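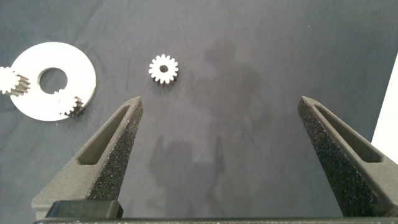
White gears and the ring-shaped disc on the navy cloth.

Draslow Clock and Gear Club
Minutes, 20 February 2020

Present: Juniper Tillman (chair), Sheldon Dhillon, Leonilde Vieira, Sylvie Bergeron. Apologies: Elīna Kuusk, again.

January minutes approved after Sheldon withdrew his objection to the word "rambling."

Parts sorting. Small gears are still turning up with the discs. Leonilde moved that they get their own tray. Carried, 4 to 0. Sylvie will find a tray. Sheldon offered one and was thanked, but it has had paint in it.

Work cloth. Juniper likes the dark cloth for white parts. Sheldon finds it gloomy. No vote taken. 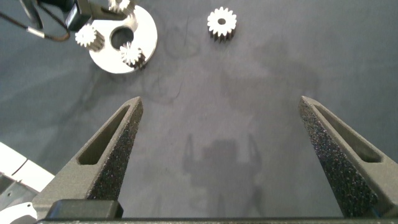 Sylvie Bergeron
Recording Secretary

Discs. Discussion of the center hole and whether it suits the McKinnon shaft. Ten minutes were spent on this before anyone asked for a ruler. Sheldon to measure 2 discs and report back.

Labels. Deferred, as is traditional.

Snacks. Leonilde asks that crumbs stay off the gears.

Next meeting at 6, same room.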